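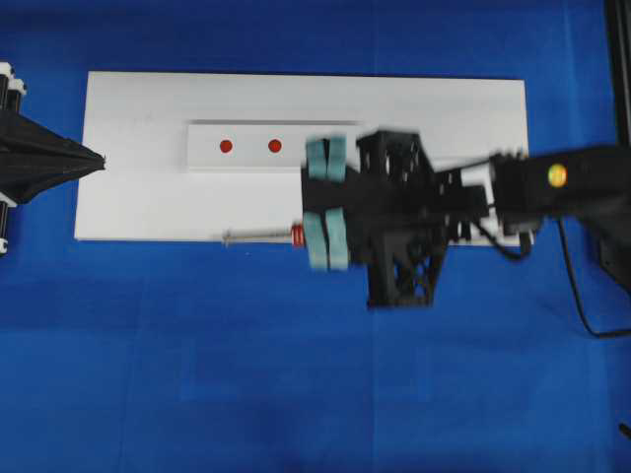 Search this site

Print this entry | E-mail this entry

September, twenty to midnight

Day 6 of the walking app and I still don't believe a word it says. Trustidier told me tonight that I did 4,000 steps before lunch. Before lunch I was on the couch with a library book and a bad knee. I got up twice, once for toast.

Mercy Barasa swears by it. She says she has dropped a belt notch and sleeps like a child. She has also started going to bed at nine and quit soda, but the app gets the credit. I said so on the phone and she went quiet, then asked how my mother was.

Walked the long way to the post office anyway, to test it. My old paper map makes that a mile, near enough, and a mile is 1,609 meters on any ruler I ever owned. The app gave me almost double and a little burst of confetti. I don't want confetti. I want the right number. 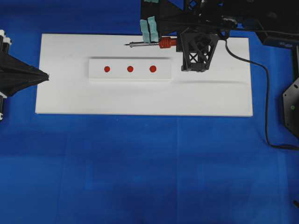
Oskari Ahonen thinks the phone counts every bump in my coat pocket. Maybe. He also thought the Drornach road would be finished by spring, so I take him with salt. He wants me to pay the 18 dollars for the better version, the one with "verified" distance. Verified by who? The same people who sold me the first one, I suppose.

Knee worse on the stairs. Rain getting in at the back window again, put a towel down. Must call about the library book, it was due yesterday and I'm only halfway.

E-mail this entry to a friend | Printer-friendly version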